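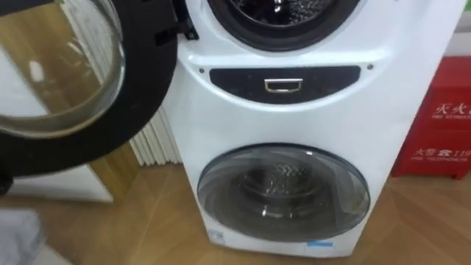
Zondlow Climbing Hall: Your Questions

Do I need to book?
For weekends, yes. Our Skukstead hall holds 3 school parties at once, and you do not want to be the fourth.

Can I climb in jeans?
You can. Most people do it one time.

How old must my child be?
Five for the low walls, eight for the ropes. "Nearly eight" is seven.

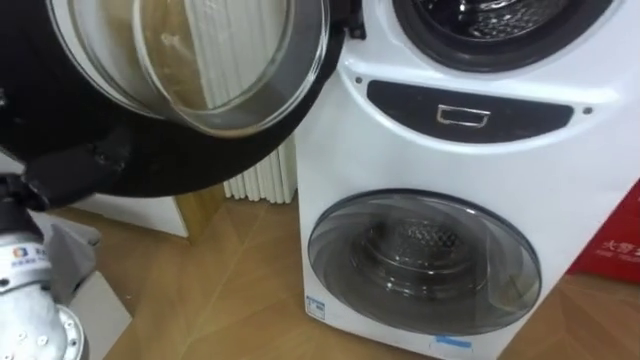 Do you rent shoes?
Yes, for $2 a pair. Please wear socks. The front desk has asked us to say that twice, so please wear socks.

What if I'm late?
Your slot still ends when it says it does. If you miss the safety talk, you wait for the next one.

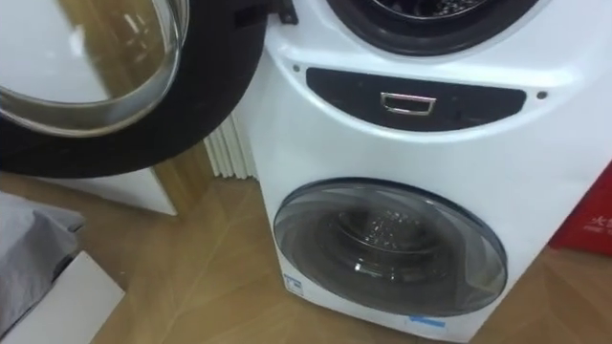 The talk runs every half hour, and no, having heard it at our Conerell hall doesn't count.

Is there food?
There is a vending machine. Keep your expectations low and bring coins.

Page updated Sunday, May 8, 2022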